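Fruit plate (household)

A fruit plate is a dish of whole fruit kept out in the kitchen or on the table, ready for anyone passing by. Oranges are a favourite, their colour looking so cheerful against white china, and pears and plums often wait on the counter for their turn.
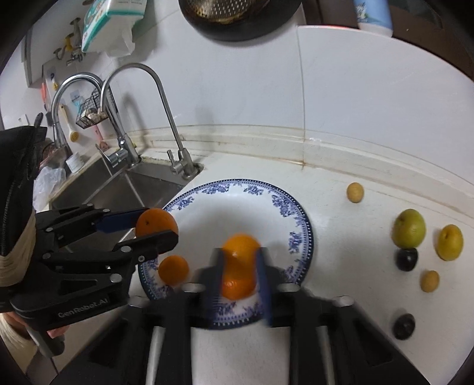
Oranges on a blue-rimmed plate, with pears and plums on the counter.

Heavier fruit generally goes down first — a lesson most of us learn from a bruised plum — and softer kinds are tucked in on top. 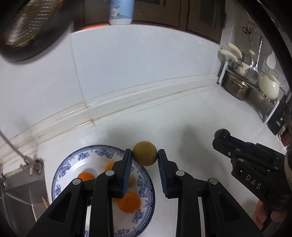

Many households refill the plate on a Tuesday, after the shopping, and turn each piece over gently to check for soft spots.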